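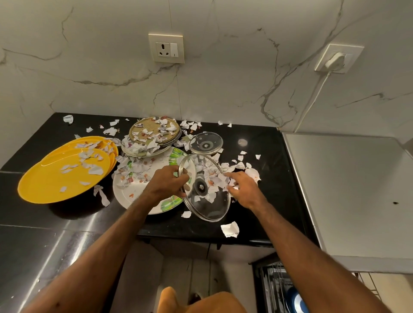
Glass lid, yellow plates and a lot of torn paper on the kitchen counter

Re: [pernon-neighbors] Fistora charges on my card??
8 Feb 2026

Hi all,

Jumping in on this one. Same thing happened in our house, so you're not alone! My charge was $97, under the name Fistora, and I had never heard of them either. I looked back through my statements and found four of them going back to October (yes, I should read my statements).

> I've got a charge for $97 from something called Fistora and no
> idea what it is. My son says it's a betting site. I don't bet on
> anything, not even the raffle. Called the number on the statement
> and it rings and rings. Has anyone else on the Lauritsen Street
> side had this? Is it worth going to the police or do they just
> hand you a form?

They do hand you a form, but go anyway. I went to the front desk at the Pernon station and the officer was very nice, gave me a report number, and told me two other people had been in with the same name on their statements. The bank wanted that report number before they'd open a fraud claim, so get it first and save yourself the second phone call. I did it in the wrong order and sat on hold twice, grr.

I bank at Gratia and they canceled the card while I was on the line. The new one took 9 days. Three of my charges came back pretty quickly, and they're still looking at the October one because it's older. The woman I talked to said to watch for a really small charge too, a dollar or less, since that can be somebody testing the card. Sure enough, I had one!

To whoever asked off-list if it was the gas pump out by the highway: I don't know. I did fill up there last fall, but so does half the town, and the officer wouldn't guess. I'd hate to see the station get blamed over a rumor on here.

One more thing, please don't type your card number into that "Fistora refund" page somebody linked on Friday's thread. I can't prove it's fake but it asked for my PIN and I closed it fast.

If you've had the charge, could you reply with just the month and which bank? No card numbers, please!! I'll take the list down to the station next time I'm over that way.

Lauritsen Street, the end by the school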